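Ein Tisch, eine Kiste, eine Pflanze

Elango Varma räumt seit 7 Jahren die Arbeitsplätze anderer Leute auf. Angefangen hat er im Lager von Trirent, einem Verleih für Büromöbel, heute berät er Werkstätten, Labore und kleine Firmen. Zum Gespräch empfängt er in seinem Büro in Furkside. Auf seinem Schreibtisch liegen ein Block und ein Stift, der Rechner steht auf einem Rollwagen daneben.

„Die meisten rufen an, wenn es nicht mehr geht“, sagt er. „Dann ist die Platte voll und gearbeitet wird auf dem letzten freien Eck.“ Bei einem Auftrag in Garnley hat er einmal mitgeschrieben, was auf einem einzigen Werktisch lag. Es waren 171 Teile, Schrauben nicht mitgerechnet. „Gebraucht wurden an dem Tag sieben davon. Der Rest lag da, weil er immer da lag.“

Sein Vorgehen ist schlicht. Zuerst kommt alles herunter, auch das, was angeblich täglich gebraucht wird. Die Platte wird abgewischt und bleibt über Nacht leer. Am nächsten Morgen darf zurück, was jemand in die Hand nimmt. „Ich stelle mich nicht daneben und entscheide. Das müssen die Leute selbst machen, sonst liegt nach zwei Wochen wieder alles dort.“

Für Kleinteile empfiehlt er eine offene Kiste, flach genug, dass man den Boden sieht. Deckel mag er nicht. „Ein Deckel heißt, dass man zwei Hände braucht. Wer in der einen schon etwas hält, legt es dann eben neben die Kiste.“ Die Kiste gehört nach seiner Erfahrung an den vorderen Rand, auf die Seite der Hand, die ablegt. Durchscheinender Kunststoff sei praktisch, vorgeschrieben habe er ihn nie.

Bei der Platte selbst ist er strenger. Er rät zu hellem Holz, gern aus verleimten Leisten. Auf dunklen Flächen verschwinde alles, was schwarz oder grau sei, und das sei in einer Werkstatt fast alles. Einmal im Jahr wird geölt, er macht das am liebsten an einem Samstag, damit die Platte bis zum nächsten Arbeitstag Ruhe hat. Kratzer lässt er stehen, solange sich nichts daran verhakt.

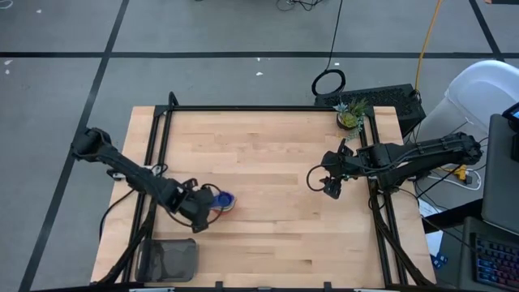 Joseph meinte dazu, eine leere Platte sei schön und gut, bei ihm halte sie keine drei Tage. Er habe die Kiste vorn links stehen gehabt, genau wie empfohlen, und am Ende der Woche sei sie der Ort gewesen, an dem alles landete, auch die Post.

Varma kennt den Einwand. „Dann ist die Kiste zu groß“, sagt er. „Oder es fehlt eine zweite, und zwar an einer anderen Stelle im Raum.“ Post gehöre an die Tür. Wer sie bis zum Arbeitstisch trage, habe sie dort eben liegen. Er rät, die Kiste jeden Abend auszuleeren, auch wenn nur zwei Dinge darin sind. Das dauere keine Minute.

Mehr Arbeit machen ihm die Kabel. In vielen Räumen liegen sie auf dem Boden hinter dem Tisch, und keiner weiß, welches wohin führt. Er beschriftet beide Enden mit Papierband und rollt die überzählige Länge zu einer losen Schlaufe. Fest gewickelt wird bei ihm nichts. „Ein Kabel, das man morgen wieder braucht, muss man heute nicht verschnüren.“ Gekehrt wird unter dem Tisch trotzdem, und dafür muss die Schlaufe mit einem Griff hochzunehmen sein.

Eine Pflanze lässt er zu, aber nur eine und nur am hinteren Ende. Am besten eine Sukkulente, die es verzeiht, wenn über die Feiertage niemand gießt. Ein Kunde wollte einmal den ganzen hinteren Rand bepflanzen. „Das wurde ein Gartenbeet, und die Zange lag in der Erde.“

Was kostet so eine Beratung? Für einen Raum mittlerer Größe nimmt er 2000 Euro, Nachbesuch inbegriffen. Der findet nach einigen Wochen statt, unangemeldet. Geschimpft wird dabei nicht, versichert er, er schaue nur zuerst hinter den Tisch und dann darauf. Im Oktober fährt er wieder nach Garnley.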